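How to fold a cleaning cloth into a flat pad (and keep it flat)

I have a small kitchen in Fistham and I wipe the table many times a day. For years I used the cloth as a ball in my hand. It cleans badly this way, because only a small part touches the wood. A folded cloth has a flat side, and when this side gets dirty, you turn to a new one.

What you need

One square microfiber cloth. Mine is green, 40 cm on each side, from the Zwane shop in Fumel. A thin one folds better than a thick one. You also need a free place on a table.

Before you start

Wash the cloth without fabric softener. The softener stays in the fibers and then the cloth only moves the water from one place to another. Shake it well and let it dry completely.

The steps

1. Lay the cloth on the table and pull the corners lightly until there are no big waves.

2. Fold it in half, edge to edge. Press with the flat hand from the middle to the outside.

3. Turn it a quarter and fold in half again. Now you have a small square, 20 cm on each side, with four layers.

4. Press the top once more, mostly along the thick fold. Do not pull the corners now, or the layers will slide.

The pad does not need to be perfect. If it lies a little crooked, or you see creases on the top, it will clean the same.

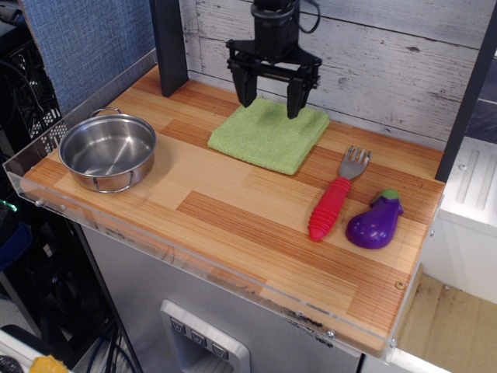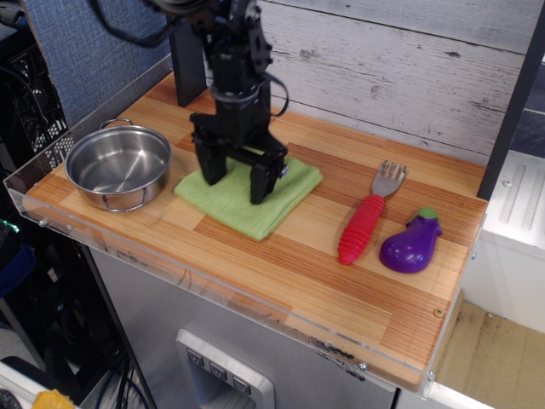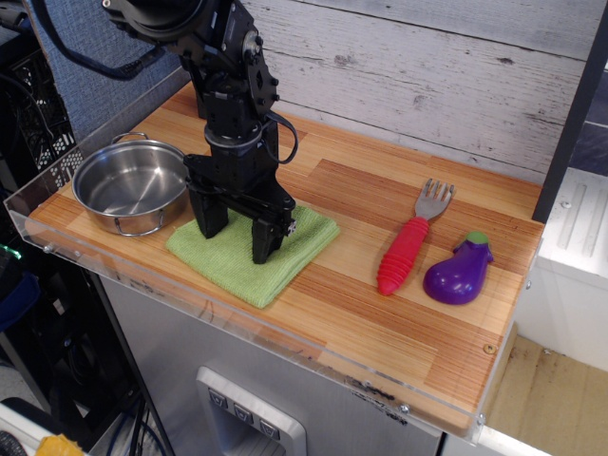 The folded green cloth on the table, with the steel pot on the left and the toy fork and eggplant on the right.

Using the pad

Wet it under the tap and squeeze it while it is still folded. Wipe in long lines, always in the direction of the wood strips – crumbs like to stay between them. When the side is dirty, turn the pad over. After this, open the last fold and close it the other way, and you have 2 clean sides more.

For steel pots I keep a second cloth, dry, folded the same way. One pass inside and one on the rim is enough to take away water marks. Toy food made of plastic can be wiped with the damp pad too, but go slowly over the grooves in the handles.

Washing and storing

I wash my cloths every Thursday at 40 degrees, separate from cotton towels, which leave lint on them. Never iron microfiber. Store the pads lying down, with the thick fold to the front, so you can take one without opening the others. I keep mine in a shallow Flolden box next to the sink.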